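# Hanger Duty: Our Back Room Gets Some Help

Hi again! I've been promising a page about the sorting room since March, and this is finally it. If you're new, I work for Zaidi, a small secondhand clothing shop with an online side that has gotten much bigger than the shop itself. Every piece that comes in goes on a hanger, gets checked, gets its photo taken and then gets listed. The hanger part used to be all of us, all day, and my shoulders can tell you about it. Now we share it with a two-armed robot that we call Otis.

On a busy day we put up to 127 pieces on the rail. Otis does the plain stuff — shirts, jeans, most jackets — and we do anything with straps, beads or a zipper that sticks. I thought I'd hate having it in the room. I mostly like it, apart from the first week when I kept saying "excuse me" to it.

## Hangers and clothes

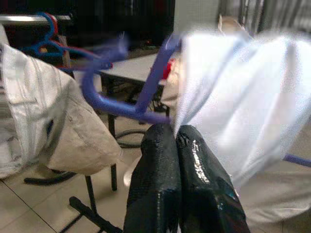 The biggest change for me has been the order of my day. I used to start at the rail at 8 and stay there until lunch, and the checking got squeezed into whatever was left (which meant missed stains, which meant refunds, which meant grumpy emails). Now I sit down with the checking first, while I'm still fresh, and I get through 40 pieces before my coffee break. It's better work! I read care labels, I look at seams, I get to decide what's worth mending.

It isn't all sunshine. There are 4 of us back here and we did worry about hours when the lease papers from Voton showed up. Our boss put it in writing that the hours would stay the same, and so far they have. But the job did change, and not everybody loves sitting at a screen writing listings. One of my coworkers misses the rail because you could chat across it while your hands were busy. I get that. We've gone back to doing the fancy pieces together in the afternoon, mostly for the company.

Somebody also has to keep an ear out for Otis, and that's a job too. We take turns, two hours each, and you end up learning which fabrics it's going to fuss over. Slippery linings are the worst. Thick waistbands are slow. We write all of it down in a notebook for Lalurus, who do our software, and they send back changes and ask for more notes. I never figured I'd be the person explaining denim to programmers, but I guess I am now.

## Denim 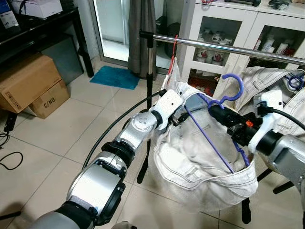
*Light beige denim on a purple hanger, with another piece already over the bar.*

I'll add more when we start on the winter coats. We still haven't agreed on who hangs those — I've already said I'm not lifting the wool ones, so I'm voting for Otis.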